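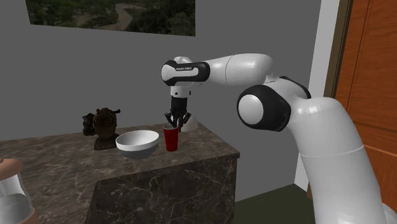 Teaching the arm to pick up a cup

Wed 18 September

I've spent most of this week driving a simulated robot arm with a hand controller. The job is simple to say: bring the gripper down over the red cup, close the fingers, lift it, and put it back on the counter. I do that over and over, and the recordings go to Iara Saavedra, who trains the model on them.

We're using Hillia for the kitchen. It comes with a stone counter, a door, a picture on the wall and a box of odds and ends you can scatter about. The cup is the only thing I'm meant to touch. The white bowl sits very close to it, and that has been the hard part. If I open the fingers wide and come straight down, the ones on the left have only a narrow gap to go into. On Monday I kept knocking the bowl and had to throw those runs away.

What works better for me is to stop just over the rim and wait. I let the arm settle, look at the gap, turn the wrist a little if I need to, and then go down slowly. It adds a couple of seconds to each run. Iara doesn't mind slow but she does mind wobble. If I dither left and right above the cup, the model learns to dither as well, and we had a whole batch in February that did exactly that.

The target for this task is 500 good runs. I have recorded 674 and kept fewer than I'd like. I do them in blocks of 40 and then get up and walk round the garden, as my thumb goes stiff on the trigger.

A few notes, mostly for me:

Reset the arm to the same rest pose before each run. I forgot for most of one block.

Don't look at the bust. It's dark and lumpy and it draws the eye, and I drift towards it.

Press record before moving, and count to 2 after letting go of the cup.

If a finger goes through the side of the cup, bin the run. The contact settings in Daza are better than they were but it still happens when I close too fast.

I also tried guiding a real arm by hand, at the workshop in Pustcombe. You hold it by the wrist and push it where you want it to go. I found it easier to be smooth that way, but my own arm was in front of the cup half the time and I couldn't see the rim. With the controller I can at least move the view.

Next is the bowl, which is wider than the cup and will need a different grip. I think I'll try taking it by the rim.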